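Workshop notebook – bin picking cell, Otlow site
November, Friday, started writing at ten to four

Week three of the picking cell. Going back over the notes from the first fortnight I see that most of them are about the machine and very few are about the bench next to it, where people are still working. I'll try to even that up a bit today.

Numbers first. Overnight log says 591 picks attempted between the end of late shift and the morning. Twelve ended with the arm stopping and waiting for somebody to come and press something. It waits very patiently. It waited from twenty past two until the early shift had hung their coats up, which on paper is "unattended running" and I have put it on paper that way, with a note.

The stops fall into two heaps. One is parts up against the walls, where the planner can't find a way in without putting the wrist through the side. The other is parts lying across each other, where it picks the one underneath, lifts, feels the weight of two and gives up. Drivlow's support people suggested we "present the parts in a more favourable orientation". We have a person for that. She was doing the whole job before and didn't need a support contract.

Changed this morning:
– approach speed down to 60 per cent inside the bin. Slower, but everyone nearby has stopped flinching, and the flinching was costing us more than the seconds.
– retry limit set to 8 before it calls for help. It was unlimited. The less said the better.
– re-ran the hand-eye calibration after the clamps were moved. Result in the shared folder, under the date, not under "final_final".
– tried mixed parts again, red bars and green together, small batch.

The mixed batch was the useful bit. With one sort of part the ranking hardly matters, you take whatever is on top. With two sorts it has to decide what "on top" means when the bars are leaning on each other, and its opinion and mine differ.
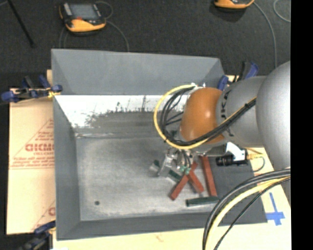 Mixed batch, red and green bars at the right-hand end of the bin. Two of the reds are crossed.

Anyone who has stood at that bench would take the top bar of the cross, put it down, and then find the rest easy. The ranking scores by how much clear surface it can see, so a bar sitting by itself at an awkward angle can beat the one that would free up the others. I've added a small bonus for "is lying on something else". It's crude. It needs a proper run before I believe in it, and I'd like it to be someone other than me who watches, as I am inclined to be generous.

Cables: still not happy with the loop at the wrist. When the last joint turns a long way round, the slack has to go somewhere, and I'd prefer to choose where. Ask Wako whether they do a longer sleeve. If the answer is a six-week lead time again, we'll go on with ties and good intentions.

Now the bench. When Jovileo came in to quote for this they had a slide saying the cell would "release operators for higher-value tasks". I have been keeping an informal list of the higher-value tasks so far. Freeing parts from the corners. Resetting after a stop. Explaining to visitors why it has stopped. Topping up the bin, as before, only now with a form. To be fair there is also inspection, which two of the early shift have moved over to and say they like, mainly for the chair.

What has really changed is the rhythm. Picking by hand was dull but it was your own dullness, and you could talk across it. Minding the cell is dull in short lengths. You get nine quiet minutes, then a beep, then you're expected to know straight away what it was thinking. Late shift asked for the stop message to say why. At present it says "Plan failed (3)". There is no list of what the numbers mean, or there is and it's in an email to somebody who has left.

They also asked for the beep to be changed. It is the same note as the microwave in the break room, and people have been getting up for both.

Both reasonable, both cheaper than anything on my own list, so they go first.

To do, Monday onwards:
– plain words for the stop messages. Late shift to write them, I'll only fix the spelling
– different beep
– longer run with the stacking bonus on, then the same with it off
– corner parts: try a tilted approach before anybody says "false floor" again
– sleeve, Wako
– find out who signs the topping-up form, and whether anyone reads it

Cell left switched off for the weekend. Pendant key is in the drawer with the tape.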